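Small Shop Automation > Buying and Budgeting
Thread: Two-arm cell for bin sorting, is the quote realistic?

hazem_t
We do kitting for a couple of local customers. Lots of small plastic baskets in a few colors, sorted and lined up so the packers can fill them. Ukau has quoted us for a two-arm table setup and I'm supposed to have a number in the budget by September. The pitch is that it pays for itself if it runs 20 hours a week. I have my doubts. Their test table is set up like this:

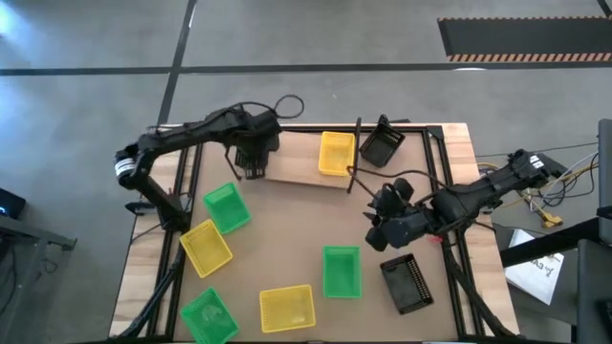
My question is mostly about what gets left off the quote. Arms, grippers, table and a day of training are on it. Spares, floor space, and somebody's time to keep it going are not. What else am I missing?

florian_renaud
Grippers. You'll want a second set in a drawer before you sign anything. Ask what one costs by itself and how long shipping takes. If the salesman has to "get back to you," put it in the budget twice.

wudonfan
Payback math from a vendor is worth the paper it's printed on. 20 hours a week of what? Powered on? Moving? Actual good baskets in the right spot? Get that in writing.

Philomena A.
I'll push back a little. We bought a similar cell through Stidbridge and it wasn't a disaster. It was slower than the demo and we had to change how we feed parts to it, but we use it. The thing I under-budgeted was the table area. You need room to walk behind it and you need the cables off the floor. We paid an electrician for that and it wasn't on anybody's quote.

florian_renaud
"Slower than the demo" is doing a lot of work in that post. How much slower?

Philomena A.
Enough that I wouldn't have signed on their number. I don't want to give you a figure because our parts aren't his parts.

hazem_t
Fair. Colored baskets seem like the easy case to me, but they land at any angle and some end up tipped. A person fixes that without thinking. I asked Ukau about it and got a long answer about software.

Maelys_Tex
Then make them do it with your baskets. Dump 100 on the table in batches, whatever mess you'd normally get, and stand there with a clicker. Count every time somebody has to reach in. We did that with a Fleury unit and it went from "maybe" to "no" in one afternoon.

wudonfan
+1, and don't let them lay the parts out for you.

hazem_t
I've been over there once already. They also had a couple of blocks on the table next to a black open-topped box or tray, so I don't know how much of the work so far has been on parts like ours.

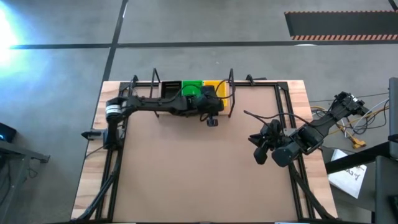 The contract has an acceptance test in it, but it only says "representative items." I want that changed to our part numbers before any deposit goes out.

hugo.guerin
Yes, change it. Also hold back part of the payment until the test passes at your place. A pass at their place tells you very little. Different floor, different light, different person babysitting.

Philomena A.
Agree with Hugo on the holdback. I don't agree that it's all smoke, though. Hazem, what does the hand sorting cost you now? If it's one person for half a shift I'd leave it alone.

hazem_t
Less than half a shift most days. We logged 342 baskets on the last big order and it was done before lunch.

florian_renaud
So why are we talking about this?

hazem_t
Because the owner saw a video.

hugo.guerin
Ask for a three month rental. If they won't rent it, I'd want to know why.

hazem_t
Asked this morning. They'll rent, but setup is charged separately and doesn't come off the purchase price. I'm putting the rental in the budget with a line for the electrician and a spare gripper, and leaving the purchase out until we've run the count. Will post the clicker numbers if we get that far.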